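From: Darren Parsons
To: Rindthorpe fixers list
Subject: Re: old Dell towers, worth the bother?

Nazmiye Saraç wrote:
> Hi all, my brother-in-law has passed on a Dell tower from his office
> clear-out and I'd like to get it going for my daughter before June.
> It's slow as a wet week and he reckons it wants more memory and maybe
> a better processor. I've swapped RAM before but never a CPU and I'm
> frankly terrified of the pins. Has anyone had one of these apart? And
> is it worth it, or should I just put the money towards something newer?
> Naz

Hi Naz,

Worth it, I say, but you all know me and I'd keep a toaster going for 10 years if Margie let me. These office Dells are lovely to work on. Lay the tower on its side, side panel off, and nearly everything is right there in front of you. Anything blue is generally a bit you're meant to push or pull, so go looking for the blue before you go looking for a screwdriver.

The CPU is the part everybody sweats over. Lever out from under its catch, lever up, frame open, and then the chip goes in straight down by its own weight. No pushing! Hold it by the edges and don't touch the underside or the contacts in the socket.
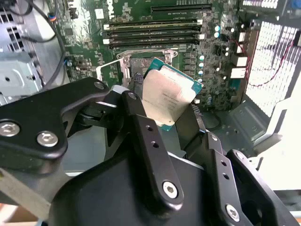

How do you know which way round the processor goes?
Look for the little triangle on one corner of the chip and match it to the mark on the socket, then check that the notches line up. If it doesn't sit flat, lift it off and look again before you go anywhere near the lever.

Before you buy anything, write down the exact model off the case and look up which processors that board will take. I once paid Gresto $340 for a box of bits that included a chip my board wouldn't even say hello to (my own silly fault, they were very decent about the refund). And check the BIOS version while the old chip is still in there and working, as some boards want an update first and you can't do that with an empty socket.

Thermal paste next. Clean the old stuff off both the chip and the bottom of the cooler with isopropyl and a lint-free cloth, then a blob the size of a pea in the middle. I've been using the Brurotetti paste, which is fine. Cropper sell one too but it comes out like cold peanut butter.
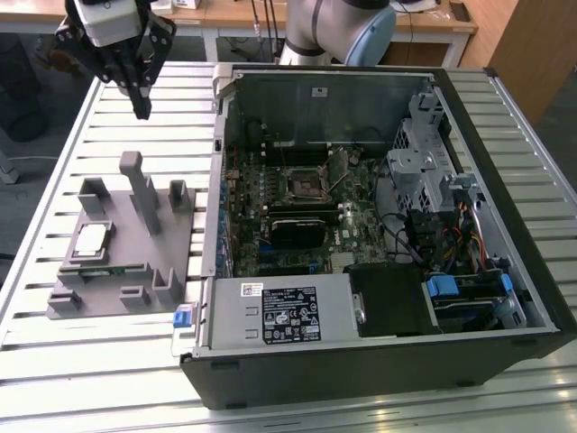

Then the cooler goes back on, screws done up a bit at a time, corner to opposite corner, and don't forget to plug the fan back in. I did forget once. The machine grumbled at me on start-up and I spent most of a Friday night blaming the power supply, poor thing.

Put your bits down somewhere sensible as you go, too. I use an old muffin tray for screws and an anti-static bag for the chip. Whatever you do, not the carpet.
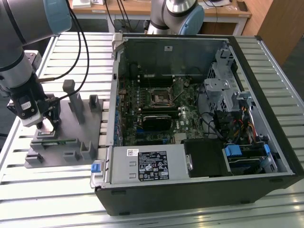

Memory you've done before so I won't go on. Just make sure it's the right generation, as the notch is in a different place on each and it won't be argued into the wrong slot. You want matched sticks if you can get them. A module is a skinny little thing, green board and not much else to grab, and it's easy to end up with your thumb across the contacts, so go for the short ends. Press until the clips click.

On the money question, have a look at what drive is in it before you decide. If it's still a spinning one, an SSD will do more for your daughter than any new processor, and you might find you never need to open that socket. My neighbour was all set to spend $655 on a new laptop and we got her old desktop humming with a secondhand SSD and more RAM.

I've got paste, cloths and a wrist strap you can borrow. I'm home most evenings after 7, just ring first because of the dog.

Cheers,
Darren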